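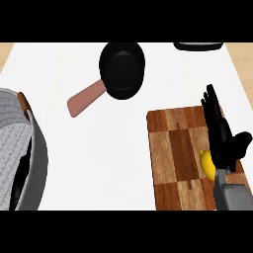

工单标题：右手抓取柠檬后不能可靠松开，回放结果和录制不一致
产品：Lenix 桌面操作仿真套件（试用许可）
提交单位：Prarar 评估小组
提交人：Hằng Ung
处理人：Gholamreza Shahbazi（Boersma 技术支持）
优先级：中，后改为高
状态：部分解决，等待客户确认

问题说明（Hằng Ung）

您好。我们正在试用贵公司的套件，目的是决定要不要买正式许可。我们使用的是厨房桌面场景，任务是右手从砧板上拿起柠檬，移到篮子上方，然后松开。操作员戴 Sturner 数据手套控制两只手。

录制的时候大部分情况是正常的。但是把录好的动作拿来回放，柠檬有时候会粘在拇指和手掌之间，手已经打开了，它还不掉下去。过一会儿它才突然弹出去，落到桌子上，有一次落进平底锅里面。我们回放了100条，其中17条出现这个现象。这17条在录制的时候都是成功的，任务标记也是“完成”。

左手我们也试了，左手没有出现。不过左手在这个任务里只负责扶篮子，用得很少，所以我不敢说左手一定没有问题。

另外请原谅我的中文，如果有哪里写得不清楚，请直接问我。

已经做过的检查：
重新启动仿真程序，没有变化。
重新做手套标定，右手做了两次，没有变化。
把柠檬换成场景库里的苹果，现象少一些，但还是有。
关闭渲染，只跑物理计算，现象一样。所以我想和显卡没有关系。

附件是三条失败的记录和我们的场景配置文件。

回复（Gholamreza Shahbazi）

Hằng，您好，谢谢您写得这么详细。附件收到了，三条记录我都在这边回放过。第一条和第三条能重现，第二条在我这边是成功的，柠檬正常落下。同一个文件，两台机器得到两个结果，这一点我需要先弄明白。

请您帮忙确认几件事：
一、录制和回放是不是在同一台电脑上做的？
二、手套的发送频率设成多少？
三、您有没有改过“接触”这一页里的参数？包括摩擦和物理子步数。
四、安装的时候是全新安装，还是从旧的试用版升级上来的？

回复（Hằng Ung）

一、不是同一台。录制在操作间的台式机，回放在我的电脑。
二、100 Hz，这是手册推荐的值，我们没有改。
三、我个人没有改过。我去问了同事 Virgilio Mercado，他也没有改过。
四、台式机是全新安装。我的电脑是升级的，旧版本是十二月装的。

第四点我之前没有想到要写，不好意思。

回复（Gholamreza Shahbazi）

不用道歉，第四点正好是有用的信息。请在两台电脑上分别打开场景配置，找到“物理子步数”这一行，把两个数字告诉我。注意不要看图形界面里显示的数字，请看配置文件里面的。界面上那个数字在升级以后可能没有刷新。

回复（Hằng Ung）

台式机的文件里是3。我的电脑，文件里是2，但是界面上显示3。

我把文件里的2改成3，保存，重新启动，然后把原来失败的那些记录又回放了一遍。结果好了很多，只剩两条还是失败。这两条的样子也和以前不一样：柠檬不是粘在拇指那里，是卡在食指和中指的中间。手打开以后它挂在那里，一直不掉。

我想问两个问题。第一，剩下的两条是同一个原因吗？第二，界面显示的数字和文件里的数字不一样，这个对我们来说是比较严重的。我们的评估报告里写了参数表，表里的数字都是从界面上抄的。现在我不知道哪些数字可以相信。

内部备注（Gholamreza Shahbazi，客户可见）

子步数不一致的原因已经找到。升级程序会保留旧的用户配置，旧试用版的默认值是2，新版默认值是3，而界面在没有读到新格式字段时直接显示新版默认值。受影响的只有“接触”这一页，其他页的数字和文件一致，我逐项对过。

优先级改为高，已转给 Eduardo Dimaculangan，由他修改界面部分。

回复（Eduardo Dimaculangan）

Hằng 您好，我负责配置界面。修改已经完成，会放进下一个补丁。在补丁出来之前，请按下面的办法处理升级过的电脑：

关闭仿真程序。
把用户目录里的 contact 配置文件改名，留作备份。
启动程序，它会写出一个新的配置文件。
如果您以前改过摩擦参数，请手工抄回去，子步数不要抄。
再次启动，比较界面和文件。

参数表方面，您只需要重新核对“接触”这一页。如果需要，我们可以出一份书面说明，放在您的报告后面。

回复（Hằng Ung）

谢谢 Eduardo。我按步骤做了，界面和文件现在一致。书面说明我们需要，请寄给 Maricel Baluyot，报告是她负责的，我把她加到这个工单的抄送里。

剩下的两条还是失败。我又仔细看了这两条，发现一个共同的地方：操作员在松手以前把手腕转了一下，手掌几乎是侧着的，四个手指伸直。柠檬从侧面滑进手指缝里。在其他记录里，操作员都是手掌朝下松开的。

所以我不确定这算不算软件的错误。真的手这样放，柠檬也可能会卡住吧？但是录制的时候它是落下去的。

回复（Gholamreza Shahbazi）

您的观察是对的，我这边看到的也是这样。那两条记录里，手指之间的距离在松手时很接近柠檬能通过的极限，很小的计算差别就会改变结果。录制和回放不在同一台机器上，这种差别目前不能完全避免，手册里关于回放一致性的那一段也写得太乐观，我会请文档组修改。

有两个可以做的事情，请您选择：

甲、回放时打开“按状态回放”。这个模式不重新计算接触，直接使用录制时的物体位置。它适合看动作和导出画面，不适合用来验证策略。

乙、在“手”这一页把手指的碰撞外形从“简化”改成“精细”。计算会变慢，指缝附近的接触会准确一些。录制和回放两边都要改，旧的记录最好重新录。

回复（Virgilio Mercado）

您好，Hằng 今天上午不在，我替她回答。我们选乙。甲对我们没有用，我们买这个套件就是要验证策略。

昨天下班前我在两台电脑上都改成了“精细”，重新录了一小批，松手的时候故意把手侧过来。到目前为止回放没有失败。速度确实慢了，在我们的台式机上操作员能感觉到手有一点跟不上，但是还可以工作。操作员说如果再慢就不行了。

有一个小问题：改成“精细”以后，启动时会出现一行黄色的警告，说砧板的碰撞外形没有对应的精细版本。这个警告可以不管吗？

回复（Gholamreza Shahbazi）

可以不管。砧板只有一种碰撞外形，程序还是会去找第二种，找不到就写警告。平底锅和篮子应该没有这行警告，如果有，请告诉我。

操作延迟那一点，请试一下只把右手设成“精细”，左手留在“简化”。您的任务里左手不接触柠檬，这样可以省下一部分计算。

回复（Hằng Ung）

我回来了。已经按您说的只改了右手，操作员说跟手的感觉和以前差不多，可以接受。平底锅和篮子没有警告。

还没有完成的有两项：补丁什么时候可以下载，还有给 Maricel 的书面说明。另外试用许可快到期了，我们因为这个问题有一些记录要重新录，请问可不可以延长？如果这个要问销售部门，请告诉我应该写给谁。

工单请先不要关闭。

回复（Gholamreza Shahbazi）

书面说明已经发给 Maricel，请她查收。延长许可的申请我已经转给销售，他们会在这个工单里直接回复您，您不用另外写信。补丁还在测试，放出来以后系统会自动通知抄送名单上的所有人。工单保持打开。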